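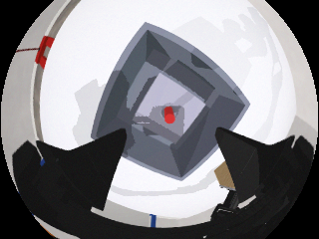

*Tharushi Seneviratne, for Ruairi Lamont - 6 Aug 2020*

# Plerel humidity sensors: progress since January

You asked for a plain answer on whether the Plerel sensors are worth the second payment. My answer is not yet.

We have 43 sensors up in the Farquharson cold store. Installation went fine. The cable glands fit, the brackets fit, and Bok-nam Seol had the whole east side wired before the first loggers were switched on. I have no complaints there.

The readings are another matter. Plerel's data sheet promises very little drift over a year. We have had 20 sensors next to our old reference probes since January, and several have already wandered further than that. Plerel says condensation on the filter caps is to blame. Maybe so, but a cold store is full of condensation, and they knew where these were going.

## Logger faults

Two of the Buvow loggers write 999 in the humidity column whenever the input drops out. The software then treats it as a real reading and works it into the daily average. Ashraful Thambiah has a script that strips those rows out. It works, but I don't like reporting averages that depend on a script only one person understands.

Buvow has promised a firmware fix. They promised one in January as well.

## Spending

Hardware is on budget. Calibration is over, as we had to send the worst units out a second time. Ailsa Matheson has the invoices.

## What I want to do next

- Swap the filter caps on half of the reference group and leave the rest alone.
- Borrow a Vundine logger and run it beside a Buvow on the same input.
- Hold the second payment until both sets of results are in.

Plerel would like us to extend to the loading dock now. I would say no until the cap test is done.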